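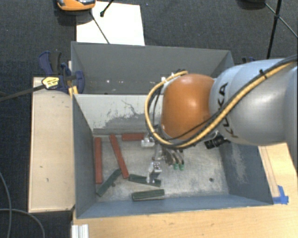 Workshop and Storage

Re: [posby-list] Re: racking, and the key for unit 2

Sorry all, typing this on the train so excuse the state of it. Rainer's message is quoted underneath, answers in between.

Rainer Lammers wrote:
> I went over to Posby after the meeting and the long rack
> is still leaning towards the door. Did we agree to move
> it or to bolt it? My notes say both.

Bolt it. Moving was the first idea, then we measured the gap by the window and it's no good, the bandsaw table wouldn't clear. So it stays where it is and gets fixed to the wall top and bottom. I have the brackets at home. Need somebody with a decent hammer drill, mine gave up on the second hole last time and I'm not buying another this year.

Please don't load anything on the top shelf till then. Somebody has put the paint up there again.

> Second thing, the offcuts. The Gruledon people want
> their half of the floor back by the end of January and
> we have far more than fits under the bench.

Yes. My suggestion, shout if you hate it - anything shorter than your forearm goes in the free box by the gate. Anything longer gets sorted by what it is, not by who brought it in. I know some of you have your own piles with your initials on and I do sympathise, I have one too, but it's eating the floor.

Metal seperate from timber please. Last month there was steel in with the oak and the oak has gone black where it touched. Tannin. Won't sand out, I tried.

> Rerkik have sent the renewal for the unit. 1,758 for the
> year, up from what we paid before. Do we query it?

I rang them. They say it's the new rate for everyone on that row and there's nothing to be done, but they will let us pay in 2 halves if we ask in writing. I'll write. With 21 of us paying in we can cover the first half now and the second after the open day, assuming the open day happens. If you haven't paid your share yet you know who you are.

Did ask about the roof while I had them on. "It's on the list." So keep the bucket where it is.

> Lastly the key. I have one, you have one, and the third
> has not been seen since Bandara borrowed the trolley.

Bandara have looked and say they haven't got it. The trolley came back with a bag of cable ties and somebody's glove in the tray, no key. I've asked Rerkik what a new lock costs and it's 56 with two keys, which seems fair enough to me. Unless it turns up in a coat pocket before the end of the month I'd say just do it. Check your coats!!

Other bits while I'm here -

The extractor bag is full. Whoever is in next, empty it before you start, the spare bags are behind the door on the left hook.

Vice on the small bench - the jaw is loose, not broken. Needs the long hex key which is in my car, will bring it.

Does anyone want the grey filing cabinet? Drawers stick but it's sound. Goes to the tip otherwise and I'd need help lifting it.

Train's coming in, will do the letter to Rerkik tonight and copy Rainer in. If you can do the drilling reply to me and not the whole list please, we had enough of that with the kettle.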